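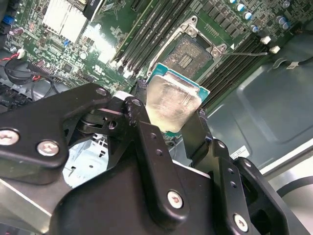 Old paste still on the lid, socket open.

Monday, workshop notebook. The tower for Trurna is on its side on the slotted bench, and I do love how roomy these old cases are — you can get at everything.

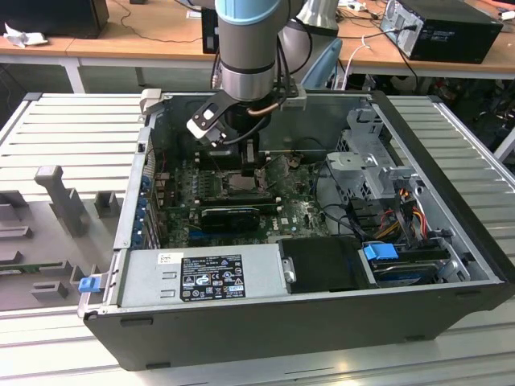

2 min read

Power supply and graphics card stay in. I want the lid cleaned before anything else, and I've set aside almost 310 wipes from the Hokelon box, so no excuses!

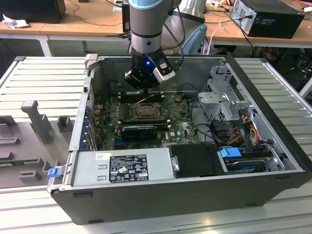

Dust is next on my list, and I'd like to go slowly with it. Please keep the brush well away from the empty socket, and tie back that bundle of red, yellow, orange and black power cables under the drive cage first. Fresh paste is in drawer 8.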